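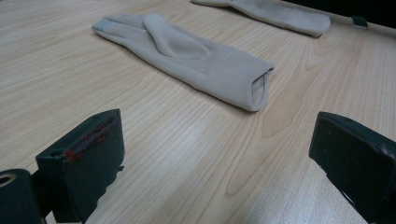 换季衣物的清洗、去渍和收纳：一份家用笔记

每年换季都要折腾一回衣柜。夏天的衬衫收起来，毛衣拿出来，打开箱子一看，领口发黄，袖口起球，有一件还多了两个小洞。这些问题大多出在收之前。下面把我家这几年用下来觉得可行的做法按衣料和步骤写出来，工具都是普通家庭有的，个别用了牌子货，会写明，换成别的同类产品也一样。

一、收之前先分堆

衣服从柜子里全部拿出来，摊在床上，先不要急着洗。分四堆：要洗的、要补的、要送人的、拿不准的。

要洗的那一堆包括看上去干净、只穿过一次的衣服。汗液和护肤品留在布上当时看不见，放几个月就变黄，变黄以后再洗要费好几倍的力气。白衬衫、浅色连衣裙、真丝上衣最明显。试穿过但没有出门的可以不洗，挂在通风的地方晾一晚再收。

要补的那一堆，补好再洗。开线的地方进洗衣机一转，口子会变大。松了的扣子先拆下来，连同原来的线一起装进小袋子，用别针别在衣服内侧，免得洗完找不到。

拿不准的那一堆，装进一个纸袋，写上月份，放到衣柜最上面。下一次换季时如果没有打开过，里面的东西基本可以送走了。

二、看懂洗标再下水

洗标上的几个符号值得记住。

水盆里写数字，是最高水温。水盆里一只手，是手洗。水盆打叉，不能水洗。
三角形是漂白，空三角可以漂，三角里有两条斜线只能用氧漂，打叉不能漂。
正方形里面一个圆，是滚筒烘干，圆里一个点是低温，两个点是常温。
熨斗里的点数越多，可以用的温度越高。
单独一个圆圈，里面有字母，是给干洗店看的。

圆圈下面有横线的，处理要轻柔，横线越多越轻柔。水盆下面的横线意思相同，对应洗衣机的轻柔程序。

有些衣服洗标剪掉了，只能靠摸和看。摸起来凉滑、一捏就皱的多半是真丝或粘胶；有弹性、不容易皱的一般含有化纤；蓬松、稍微扎手的是羊毛。拿不准就按最娇气的那种来处理：冷水，中性洗涤剂，手洗，平铺晾。

三、各种衣料怎么洗

棉和麻

棉T恤、棉衬衫可以机洗，水温不超过四十度。深色的翻过来洗，能少掉一些色，表面也不容易起毛。新买的深色棉衣头两次单独洗，水里会有浮色，属于正常。

麻料不怕水，怕硬拧。脱水转速调到最低，拿出来趁湿抖开，用手掌沿着布纹抹平再挂。亚麻衬衫这样晾干以后，熨起来省一半时间。完全干透的麻很难熨平，要喷水回潮，喷完卷起来放十分钟再熨。

羊毛和羊绒

用冷水或者手摸不觉得烫的温水，前后几盆水的温度要一致。羊毛缩水主要是冷热交替加上揉搓造成的。盆里放水，倒羊毛专用洗涤剂，我用的是Dornia的羊毛洗液，一件毛衣一瓶盖就够，多了冲不干净。先把洗涤剂搅匀再放衣服，压到水下泡五分钟，用手掌按压，不搓，不提起来。

换水的时候，把衣服推到盆的一边，倒掉水，再加清水。两到三次以后没有泡沫就可以了。捞的时候双手从底下托起来，湿毛衣很重，拎着肩膀会把它拉长。

去水用毛巾卷。大浴巾铺开，毛衣平放上去，连毛巾一起卷紧，用膝盖压几下，打开换一条干毛巾再卷一次。之后平铺在晾衣网上，把袖长、衣长按原来的尺寸整理好。洗之前拿尺子量一下写在纸上，晾的时候就有依据。

真丝

真丝怕碱，普通洗衣粉和肥皂都偏碱性，洗几次就会发硬发暗。用真丝专用的或者中性的洗涤剂，冷水，泡的时间不要超过三分钟。最后一盆清水里加一小勺白醋，可以中和残留的碱，晾干后手感会软一些。阴干，不能晒。

有印花的真丝先在下摆里侧试一下：棉签蘸洗涤剂水按半分钟，棉签上染了颜色就送干洗。

牛仔

牛仔裤不需要每次穿完都洗。要洗的时候扣好扣子，拉上拉链，翻面，冷水，短程序。新的深色牛仔裤可以先用淡盐水泡一会儿，有人觉得能固色，我试过两条，差别不大，不泡也可以。晾的时候裤腰朝下，裤脚用夹子夹住，水的重量会把裤腿拉直。

羽绒服

局部脏的先处理局部。领口、袖口、口袋边用软毛刷蘸中性洗涤剂轻刷，湿毛巾擦净。整件洗的话，拉链拉好，翻面，用滚筒的羽绒程序，洗涤剂放平时的一半，多加一次漂洗。波轮洗衣机不建议洗羽绒服，衣服里鼓着空气浮在水面上，脱水时容易失去平衡。

有烘干机的，低温烘，放两三个干净的网球进去，把结成团的绒打开。没有烘干机的，平铺晾到七八成干，再挂起来，每隔几个小时用手拍一遍。捏到硬块说明里面还湿，继续晾。里面没干透就收进柜子，过一个月味道会很重。

泳衣和运动衣

泳衣穿完当天用清水冲，氯和盐对弹力纤维损害很大。运动衣不要加柔顺剂，柔顺剂会在纤维表面留一层膜，影响吸汗。有汗味洗不掉的，机洗前用白醋水泡半小时，一份醋四份水。

帽子、围巾和薄手套

毛线帽按羊毛的方法洗，晾的时候套在一个大小合适的碗上。草帽不能泡水，用拧得很干的布擦，帽里吸汗带可以用棉签蘸洗涤剂擦。

围巾看成分，流苏部分先用皮筋松松地扎起来，免得洗的时候打结。

薄的针织手套放洗衣袋里机洗就行，一双用一个小夹子夹在一起，晾的时候指尖朝上，水会往手套口流，指尖不会积水发硬。皮手套不能下水，用皮革清洁膏擦，擦完戴在手上活动几下再阴干。

四、常见污渍的处理

总的原则是越早越好，先用冷水，从外圈往里按，不要来回擦。衣服下面垫一块白布或厨房纸，污渍会转移到垫布上，垫布脏了换干净的一面。

粉底和防晒霜
领口最常见。不要先沾水。用卸妆油或者洗洁精直接涂在干布上，指腹轻轻打圈，放五分钟，再用温水冲。含有某些防晒成分的印子遇到含氯漂白剂会变成铁锈色，所以白衣服也不要用漂白水。

口红
先用钝的刀背刮掉表面的膏体，涂洗洁精，按压，冲水。还有颜色的话用酒精棉片按，按一下换一面。

咖啡和茶
冷水从背面冲，把污渍往外推。白醋和水一比一，按在印子上，放十分钟后正常洗。加了奶的咖啡还要再用一遍洗洁精。

红酒
先吸，再撒盐，盐变红了抖掉换新的。之后用氧漂泡，水温看洗标。真丝和羊毛不能用普通氧漂，直接送洗衣店，并且告诉店员是什么污渍、过了多久。

油渍
小面积用玉米淀粉盖住，放一晚刷掉，再涂洗洁精。时间久了的油渍发黄，要多做几遍，做完在光下看一看，没有完全去掉就不要烘干，也不要熨，一受热就固定在布上了。

血渍
只能用冷水。冷水泡，肥皂搓，反复几次。热水会让蛋白质凝固。

圆珠笔
酒精按压，垫布要勤换。中性笔的墨难去一些，先试酒精，不行再试专门的去墨水剂。

腋下发黄
小苏打三勺，加水调成糊，涂在黄的地方，放一小时，用旧牙刷轻刷，冲掉后正常洗。黄得厉害的白棉衫，可以用氧漂粉加温水泡四小时。我用过Lillico的氧漂粉，一包能泡四五件，溶解要用稍热的水，冷水化不开会有颗粒粘在布上。止汗剂造成的发硬，要用白醋先泡一遍。氧漂和白醋分开用，中间冲干净，两样不要混在一个盆里。

霉点
干的时候先拿到室外刷掉，戴口罩。白棉布可以按说明用漂白剂，彩色布用氧漂。霉点已经吃进纤维的，只能淡化，去不干净。含氯漂白剂绝对不要和洁厕剂、醋一起用，会产生有毒气体。

五、起球、勾丝和小洞

毛球先看长度。刚起的短毛球用毛球修剪器，衣服平铺在硬的桌面上，拉平但不要绷紧，修剪器轻轻贴着走，不要往下压。有花纹凸起的毛衣不适合用修剪器，容易剪到线，用小剪刀一个一个剪。

我手上这台修剪器是Eshun的，买来时184元，用了三个冬天，刀头换过一次。便宜的也能用，挑的时候看网罩的孔是不是大小都有，只有大孔的剪不净细毛球。每剪完一件把集毛盒倒空，满了以后吸力变小，会反复刮同一个地方。

勾丝不要剪。找一根细针，或者专门的勾丝修补针，从勾出来的线根部穿下去，把线头带到衣服反面，再用手把周围的布轻轻拉匀。线断了的，在反面打个小结，点一点透明指甲油。

小洞分两种。针织的洞边上会脱线，要尽快处理，先用同色细线把洞口的线圈串起来，再收紧。梭织布上的洞可以在反面烫一小块粘合衬，正面再缝几针。颜色不必完全一样，线比布稍微深一点，缝上去反而不显眼。找不到同色线的，从衣服内侧缝份里抽一段出来用。

拉链发涩，用蜡烛或者铅笔芯在齿上来回涂几遍。拉头松了、拉过去齿合不上，用钳子把拉头两侧轻轻夹紧一点，一次夹一点点，夹过头就拉不动了。

六、熨和挂烫

熨的顺序从温度低的开始：化纤、真丝、羊毛、棉、麻。反过来的话要等熨斗降温，容易心急熨坏。

衬衫先熨领子，从领尖往中间推，反面一遍正面一遍。然后是肩、袖口、袖子、前片、后片。袖子最难，沿着底缝对齐铺平再熨。扣子之间的缝隙用熨斗尖进去，不要压在扣子上。

真丝和深色羊毛垫一块薄棉布，免得出亮光。已经有亮光的裤子，用白醋水打湿垫布，隔着布蒸一遍，能淡一些。

挂烫机适合连衣裙、雪纺和毛衣，出不了很挺的折线。用的时候另一只手拉住下摆，蒸汽头从上往下走，手不要放在蒸汽正对的位置。熨完不要马上进柜子，挂在外面半小时，等潮气散掉。

水箱用完倒空。水质硬的地区用纯净水，不然喷出来的水会带白色水垢，弄到深色衣服上还得再洗。

七、晾晒

浅色棉布可以晒太阳，深色和印花的翻面阴干。毛衣不挂。厚卫衣用粗一点的衣架，帽子翻起来夹住，否则后领那一块总是干不透。

梅雨季在室内晾，衣服之间空出一个拳头的距离，长短交错挂，下面放一台风扇斜着往上吹，比对着衣服正面吹干得快。除湿机放在衣服正下方附近，门窗关上。我家的小房间晾一架子衣服，从晚上开到早上，大约11个小时能干透。

衣服晾完有馊味，多数是湿的时候闷太久。洗完一小时内拿出来挂。已经有味道的，重新用氧漂泡一次，单加香味的东西盖不住。洗衣机门圈里的积水和毛絮也会带来味道，每个月擦一次，洗涤剂盒拆下来用旧牙刷刷。

八、收纳

收之前再确认一遍：干净，干透，口袋掏空。纸巾、硬币、唇膏留在口袋里都是麻烦。

挂还是叠

适合挂的：衬衫、西装、大衣、真丝、雪纺、有褶的半裙。
适合叠的：毛衣、T恤、牛仔裤、卫衣、有重珠片的衣服。

大衣用宽肩衣架，套布罩，不要用干洗店的塑料袋，塑料袋不透气，时间长了会让白色衣服发黄。毛衣如果只能挂，对折以后搭在衣架横杆上，不要用肩膀受力。

叠的时候

毛衣少折，折线处垫一张无酸纸或者白棉布。箱子里重的放下面，轻的放上面。一只箱子装到八成就可以了，压得太紧，拿出来全是死褶。羽绒服不建议长期抽真空，绒压久了弹不回来，松松地叠好装进布袋。真空袋留给化纤被子和旧衣服。

收纳箱我用过布的、塑料的和纸的。布箱透气但容易塌，放在柜子里面可以，叠起来放不行。塑料箱防尘防虫，要在里面放干燥剂。纸箱只适合短期，会招虫。现在床底下放的是两只Edora的带轮扁箱，长80厘米，拉出来方便，盖子中间分两半，只开一边也能取东西。买之前量床底的高度，还要把轮子算进去。

防虫

樟木条、薰衣草包主要是驱赶，味道没了就没用了。樟木条用砂纸磨一下表面，味道会回来一些。樟脑丸选天然樟脑的，用纸包起来，不要直接碰到衣服，家里有婴儿的不要用。几种防虫剂不要混着放，有的混在一起会化成油，滴在衣服上很难洗。

发现虫洞的毛衣，单独装进密封袋，冷冻室放三天以上，拿出来回到室温再洗。同一格里的其他羊毛制品也一起处理。柜子缝隙用吸尘器吸一遍，再用拧干的布擦，敞开门晾一天。

防潮

柜子不要紧贴外墙，留两指宽的缝。干燥盒积水到线就换。天气好的时候把柜门打开通风，中午前后最合适，傍晚潮气重，要关上。靠卫生间那面墙的柜子最容易发霉，不要放皮衣和皮包。

贴标签

箱子外面写清楚里面是什么，越具体越好。“毛衣”不如“高领、厚、深色”。写在纸胶带上，贴在朝外的短边，换的时候撕下来不留胶。

九、鞋和包

鞋底刷干净，鞋垫抽出来单独晾。皮鞋擦鞋油后放一晚，塞鞋撑或者揉成团的白纸，报纸会掉墨，浅色鞋里不要用。长靴靴筒里塞卷起来的杂志，立着放。

麂皮鞋只用专用刷和橡皮，顺着一个方向刷。白帆布鞋洗完用白纸巾裹住鞋面再晾，黄印会留在纸上，等纸干透再揭。

包里的东西全部倒出来，内衬翻出来用粘毛滚筒滚一遍。链条收进包里，用软布包着，别直接压在皮面上。包里塞填充物到自然形状，不要塞满。金属扣用干布擦，漆皮包单独装袋，它会沾别的包的颜色。

十、首饰和小配件

银饰发黑用擦银布，镶了珍珠或者松石的不要用洗银水。擦完装小密封袋，把空气挤出去再封口。珍珠戴过以后用软布擦一遍，平放，不要挂着存，线会被拉长。

皮带挂起来或者松松地卷着放，不要对折。丝巾卷在纸筒上没有折痕，纸筒外先包一层白棉布。发夹发圈用分格盒，松了的发圈在开水里烫一下，能缩回去一些，里面断了的就扔掉。

十一、时间安排

全部做完一次比较累，我现在分成几天。第一天分堆和洗棉麻，第二天洗羊毛和真丝，第三天熨和补，等全部干透以后再收箱。真正动手的时间，单说叠和装箱，我家两个人的衣服要90分钟，洗和晾不算在内。

秋天的那一次，八月底就可以开始把薄毛衣拿出来透气，挂在通风处半天，散掉防虫剂的味道，等到降温那天不会手忙脚乱。春天那次等厚外套确定不穿了再洗，洗早了又冷回来还要再洗一遍。

清单，可以抄下来贴在柜门里面：

口袋掏空
扣子、拉链检查
领口、袖口、腋下看污渍
按洗标分开洗
干透
毛球、勾丝处理
防虫、干燥剂更换
箱子贴标签
柜子内壁擦一遍
拿不准的纸袋写上月份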